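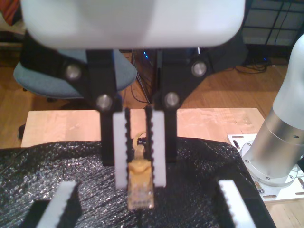
Zoltán Bodnár zufolge lernt man den Skastisow am besten kennen, indem man ihn eine Woche lang nichts anderes tun lässt, als Netzwerkstecker aufzuheben und wieder hinzulegen, denn bei so kleinen Teilen zeige sich schnell, ob Finger und Einstellung zueinander passen.

Skastisow ist ein Greifer-Bausatz für Tischroboter, der vom Hersteller Vanthorpe angeboten wird und sich vor allem an Werkstätten, Lehrräume und kleinere Labore richtet, in denen zwei Arme an einem gemeinsamen Tisch arbeiten sollen. Der Name bezeichnet sowohl den Bausatz selbst als auch, etwas unscharf, die ganze Arbeitsstation, die daraus entsteht, wenn man ihn mit zwei Armen und der passenden Steuerung zusammen bestellt. In älteren Katalogen findet sich noch die Schreibweise »Skastisow-Set«, die inzwischen kaum mehr gebraucht wird, auch wenn manche treue Kundschaft gern daran festhält.

Aufbau und Finger

Kennzeichnend sind die paarweise angeordneten Finger mit ihren gezahnten Innenkanten, die ein Werkstück zwischen sich nehmen. Getragen werden sie von schwarzen Gelenkstücken, die unter einem weißen Gehäuse sitzen und sich mit diesem zusammen tauschen lassen. Die Zähnung ist vergleichsweise fein, und das ist eine schöne Sache für alle, die mit Steckern, Kabelstücken, Kappen und ähnlichem Kleinkram zu tun haben (und wer hat das nicht!). Ein RJ45-Stecker etwa lässt sich am Kunststoffkörper fassen, während das Kabel nach oben frei bleibt. Für größere oder sehr glatte Teile bietet Vanthorpe einen eigenen Fingersatz unter der Bezeichnung Rasance an, der breiter ausfällt und ohne Zähne auskommt.

Zum Lieferumfang gehören zwei Greifer, vier Ersatzfinger, das Werkzeug für den Wechsel und ein gedrucktes Handbuch, das erfreulich ausführlich geraten ist und an dem man merkt, dass jemand es mit Liebe geschrieben hat. Der Fingerwechsel dauert nach Angaben des Herstellers etwa 20 Minuten. Beim ersten Mal darf man sich ruhig mehr Zeit nehmen und den Kaffee danebenstellen, nur bitte in sicherer Entfernung.

Montage am Tisch

Die Arme werden über Grundplatten am Tisch befestigt. Vanthorpe empfiehlt eine feste, ebene Platte ohne Fugen; Holz ist ausdrücklich zugelassen. Vor der ersten Bewegung sollte man mit der Hand am ausgeschalteten Arm prüfen, ob der Fuß satt aufliegt. Danach werden die Greifer offen über dem Tisch ausgerichtet und in der Steuerung auf null gesetzt. Das Handbuch rät, diese Einstellung nach jedem Umbau zu wiederholen, auch wenn nur ein einzelner Finger getauscht wurde.
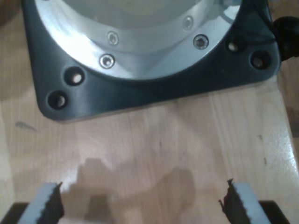
Auf hellem, lackiertem Holz müsse man sich beim Licht mehr Mühe geben als beim Schrauben, schreibt eine Leserin in den Kommentaren zum Produkt; sie habe die Lampe dreimal umgehängt, bis die Kamerabilder brauchbar gewesen seien.

Vertrieb und Aufnahme

Erhältlich ist der Bausatz seit Januar, zunächst direkt beim Hersteller und später auch über den Händler Moldovan, der ihn zusätzlich zur Miete anbietet. Gelobt werden meist die leicht zu beschaffenden Ersatzteile und der freundliche Kundendienst. Kritik gibt es am Preis der Rasance-Finger und daran, dass sich Staub und Fasern gern in der Zähnung festsetzen, weshalb eine weiche Bürste in keiner Schublade fehlen sollte. Eine überarbeitete Fassung des Handbuchs mit einem eigenen Kapitel zur Reinigung trägt den Stand 24. Juni 2023 und liegt neueren Lieferungen bei; wer noch die alte Ausgabe besitzt, bekommt die fehlenden Seiten auf Anfrage kostenlos nachgeschickt.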